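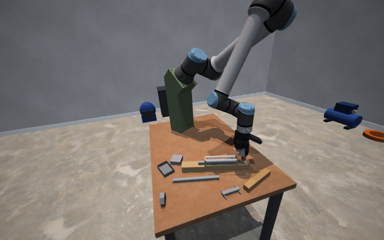
How to Test a Robot Arm on a Real Bench Chore Before You Pay for One

by Mieke Visser

Every sales call I sit through ends the same way. There is a clip of an arm picking something up, there is a number with a percent sign after it, and then somebody asks whether we'd like to talk about leasing. I run a small shop that builds shelving brackets and timber frames, and I would love to hand off the dull part of the job, which is sorting and laying out parts before assembly. So far I haven't. What I have is a way of testing these claims that takes one Tuesday and costs very little, and it has saved me from two bad leases.

You don't need to know how to program. You need a chore, a table, a clock and some stubbornness.

What you'll need

A table you can leave set up for a whole day
A mix of parts from your own shop: planks, rods, bars, small blocks, a bracket or two
One tray for finished parts
A notebook
The vendor's simulator file, if they have one, and the vendor's person in the room for the live test

Step 1. Pick a chore you already pay someone to do

Don't let the vendor pick. They will pick stacking cubes. Cubes are kind to a two-finger gripper, with flat parallel sides and a shape that looks the same from most directions. My chore is this: take thin metal bars off a plank, put them in the tray, then clear the rest of the table. A new hire gets it on the first morning.

Write the chore down in one sentence, then write down what "done" means. Mine says every bar flat in the tray, nothing on the floor, plank still where it was. That last bit matters more than you'd think. An arm that drags the plank along with the bar has not picked up the bar in any sense I can use.

Step 2. Ask for the simulation, then read it like a brochure

Most vendors will show you the chore in simulation first. Fine, it's free. A simulated arm over a simulated table can tell you whether the thing can reach your parts and whether its elbow has room to swing. It's worth an hour of your time.

What I don't trust it for is contact. Thin bars lying on a plank are a miserable thing to grip from straight above. The fingers have to go down either side of the bar, and there's wood under it, so a hair too low and they hit the plank. Put two bars side by side and one finger has to fit in the gap between them. In a simulator, friction is a number somebody typed in. In my shop it's oil and sawdust, and it changes after lunch.

Questions to ask at this stage:

Does the software get told where each part is, or does it have to find out from a camera?
How many of the runs in the clip were thrown away?
What happens when a part gets bumped halfway through?

The first one is the big one. If the answer is that positions come from the simulator, you've watched an arm follow directions. You haven't learned a thing about whether it can see your bench.

Step 3. Lay the table out badly

Now the live test. Set the parts down the way they end up at four in the afternoon, with rods on the diagonal and brackets lying on their sides. Turn the tray a little so it isn't square to the table edge. Leave one block near the edge where the arm has to stretch.

When Calari sent us their demo unit, their technician, Rizal Teoh, quietly straightened the tray before the first run. He was a good sport when I turned it back. Watch for this all the same — they all do it, and I don't think they notice.

Step 4. Run it 40 times, and keep your hands off

Five runs will tell you nothing. Do 40, and lay the table out again between runs. For each one, write down the time and one of three results: done, not done, or needed a person.

Be hard about the third one. If someone nudged a bar, reset the arm or pressed "continue" on a screen, a person was needed, and you're still paying that person.

Step 5. Do it yourself with the same clock

I clear my table in 40 seconds without hurrying. The Calari unit's average over its good runs was 183 seconds. Our other trial, a Furilero arm, took 223 and was a good deal gentler with the wood. I can live with slow if the thing works all night alone. Neither one could be left alone. The usual failure was a bar slipping out of the grip on the way to the tray, and then the arm carried on and placed nothing, very neatly, in the tray.

Step 6. Change one thing

Swap the plank for a darker one, or turn on a different lamp. If the results fall apart, you've found out how much setup work you'd be buying along with the machine. Ask who does that work and what they charge per visit. Get it in writing.

So can they do it yet?

Same part, same spot, same way up, thousands of times: yes, and they've been good at that for years. A mixed table that looks different every hour: I haven't seen it, and I've asked. Annick Rey, who runs a bigger shop than mine, has an arm feeding a drill press and is happy with it. She also built a jig for every single part it touches, and the jigs took her most of February.

If a vendor passes all six steps on your table, with your parts, write to me. I'll bring my own bars.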